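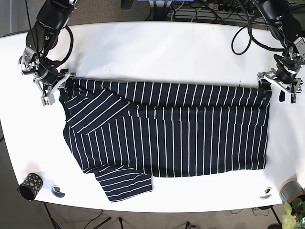 Petridis Orchestra Pit Stand, Model 3

The Petridis is a music stand for orchestra pits and opera houses. It is made by Buvero, a small workshop which also makes conductor's desks and choir risers. Model 3 replaces the older Model 2, and the spare parts of both models fit each other, except the lamp arm.

Why a special stand for the pit

In the opera the players read in the dark for a long time. The parts are thick, often old rental copies with a soft spine, and the page must turn without noise during a quiet aria. A usual folding stand is too light for this work. The desk of the Petridis has a deep lower lip, so a full Wagner or Verdi part can lie open and does not slide when the player touches it with the bow.

The desk

The desk is 50 cm wide and has a matte black finish which does not throw the lamp light back into the eyes of the singers. There are no holes in the desk, and light does not fall through it to the floor. On both sides you find a small spring clip for loose pages and inserted cuts. The clips can be removed with the fingers.

The column

The column goes up and down with one hand. It stops where you leave it, also with a heavy score. For cellists and seated wind players we recommend the short column, for double bass and percussion the long one. Please choose when you order. The column can be changed later, but you need the Toltach key, which is sold separately.

The base

The base is flat and has three feet with rubber pads. Two stands can be placed close together because the feet of one go under the feet of the other. Stacking is possible on the Mitska cart, in one row. The cart passes through a normal stage door when it is full.

The lamp

The lamp is not included. The arm accepts the Buvero pit lamp and most clip lamps with a flat jaw. The cable runs inside the column and comes out near the floor, where it can be fixed with the hook. Please do not pull the column to its full height before you check that the cable has enough length.

From a customer

"We used the old model for many seasons and I was afraid of the change. In the first rehearsal of Nabucco I did not hear one stand. The second violins asked me for the short column and now they are content." Marisol Boateng, orchestra manager

Delivery and orders

Single stands are sent in one box, and you put the desk on the column yourself with two screws. Orders over 60 stands come already assembled on carts. In July the workshop is closed for two weeks and orders wait until we are back. Theaters which need some 200 stands or more should write to us before the season plan is fixed.

For questions about colors, rental or repair of Model 2, please write to Lambros Spanos at the sales desk. He answers in English, Greek and German.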